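Home | Shop Supplies | Our People | Wholesale | Contact

About Us

Posted Monday, November 11, 2019, by Hollis Marchetti
Filed under: Life at the Packing Tables

Stusmont started in a rented garage in Cetstead with one shelf of beads and a label printer that jammed every other order. We sell small craft supplies: clay charms, trays, bags, ribbon, all the little bits people glue onto phone cases and hair clips and birthday cards. These days we list 848 different items, and on a good day before the holidays we send out 1000 parcels. We love this stuff. Half of us make things at home with it (you should see the break room fridge, it has more magnets than door).

I get more questions about our robot arms than about anything we sell, so I'm giving them a proper spot on this page.

We have four of them. They came in April, after a long winter of sore wrists. Packing charms is light work, but it's the same light work all day: pinch, lift, turn, drop, reach for the next one. Daria Žukauskas ran the second packing table back then and went home most nights with a brace on. She was the one who wrote to the workshop in Trosalton that built our arms, and she was the one who argued with them about the fingers! Their first set was fine with boxes and hopeless with anything soft or slippery. The ones we use now are narrow at the tips and can get hold of a fold of thin material, and they were worth the wait.

What changed for the people here? Quite a lot. No one spends a full shift at one table anymore. Mornings are for setting out goods and showing the arms anything new, and afternoons are for checking, custom orders and answering mail from customers, which used to get done at night or not at all. Daria teaches the arms full time. She guides them through a pickup by hand, watches them try it, fixes the angle and goes again. She has a notebook with 389 entries in it, one for each item she's happy with, and she is very strict about what gets in. Glitter is still on the waiting list.

We kept everyone. That was the first question at the first meeting and it deserved a straight answer, so it went in writing the same week. Two people have since moved from packing to product design, and the spring charm range is theirs from start to finish.

It isn't all smooth. Clear plastic gives the arms trouble when the lights catch it, and we have moved the lamps over the tables more times than I'd like to admit. The arms are also slower than Daria on a bad day, and she reminds them of it out loud. A person still looks over every order before it's sealed, and that part is staying.

If you're near Cetstead, come by on a weekday afternoon and ring the bell at the side door. Somebody will walk you around the tables, and if Daria has time she'll let you try guiding an arm yourself. It's harder than it looks and a lot of fun!

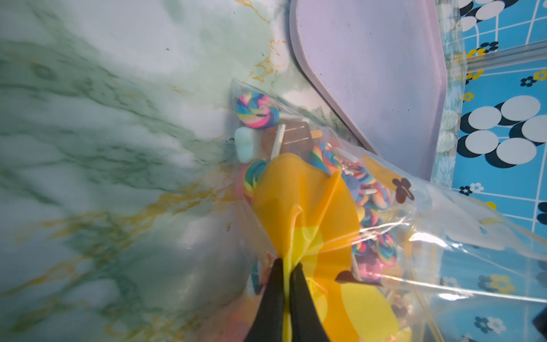 School groups are welcome too, just write first so we can clear enough space for everybody's coats.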